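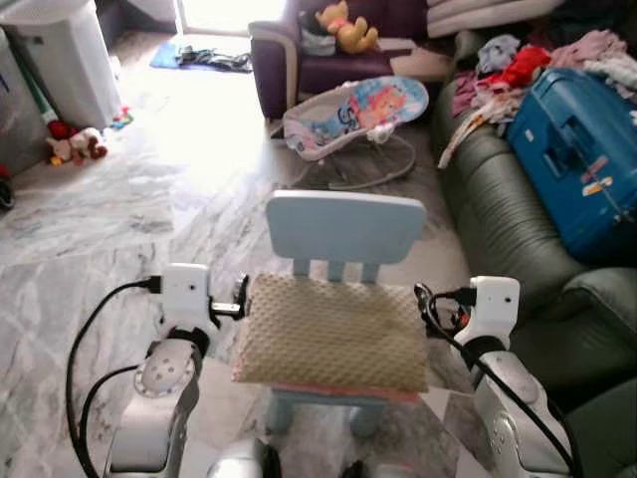 Stollosora, March

Ticket 3585: right gripper loses hold during two-arm lift
Opened by: Farzad Salehi
Status: open, workaround in place

Problem

When both arms lift something together, the right gripper slowly opens under load. The left one holds. On the child's chair I use as the test load, the seat stays level for the first part of the lift and then the right side starts to sag. If I leave it alone the chair slides out on that side and lands on the marble.

Single-arm lifts with the right arm are fine. I can hold a full water bottle with it for as long as I like.

Setup

Home build, two arms on one body, both grippers printed from the same files. Controller is the Stallik board with the stock firmware. Both arms share one supply. The lift is a recorded motion: close on the left and right edges of the seat, wait, raise until the legs are just off the floor, hold, lower. I run it in the living room because the workshop floor slopes.

What I tried

1. Swapped the gripper motors left to right. The fault stayed on the right side, so I don't think it is the motor.

2. Raised the grip current limit on the right. It held longer, then the motor got too warm to touch and the board cut it. Put the limit back where it was.

3. Took the cushion off the chair, thinking the soft edge was letting the fingers creep. The seat sagged at the same point in the motion. Put the cushion back on, since I want the test to match what I did before.

4. Checked the fingers. One screw on the right finger mount was loose. Tightened it with the small Makita driver on the lowest clutch setting and added thread lock. No change to the fault, but it needed doing anyway.

5. Watched the supply voltage at the right gripper connector during a lift. It drops by about 2 volts when both shoulders start to move. At the left connector the drop is too small to matter.

Reply from Jozef Van Wijk

The voltage drop is your fault, or most of it. When the gripper supply dips, that board drops the hold command for a moment and then comes back at the default current, which is lower than yours. With one arm moving you never get there.

Look at where the cable comes out of the top of the gripper. On mine the conductors had started to break inside the jacket where it bends over the first segment. You can't see it from outside. Flex it by hand with the arm powered off and a meter across the ends. If the reading jumps, replace the whole length. Don't splice it in the loop.

Also check the terminal block at the base. I changed mine to Wiegand lever terminals after the screw ones kept backing out.

Reply from Farzad Salehi

Metered the right cable. Steady when straight. When I bend it the way it sits on the arm, the reading jumps around. Same test on the left cable gives nothing. The base terminals are tight on both sides.

I had the right cable tied down too close to the wrist, so every turn of the wrist was pulling on it. The left one has a longer loop.

Workaround for now: cut the shoulder speed in half and moved the tie further down the arm so the cable hangs more freely. With that I ran the lift 5 times and the seat sagged slightly on one of them. No drops. I am keeping the lift height low until the new cable is in.

Still to do

- Replace right gripper cable with the flexible type, same loop length as the left
- Repeat the voltage check at the connector
- Set shoulder speed back to normal and run the lift again
- Ask whether the hold current can be saved so it survives a dip

Leaving this open until the cable arrives.

Recent tickets

Left wrist joint clicks near end of travel
Stallik board not found after restart
Gripper finger files: which version is current?
Recorded motion plays back too fast
Camera view freezes when both arms are enabled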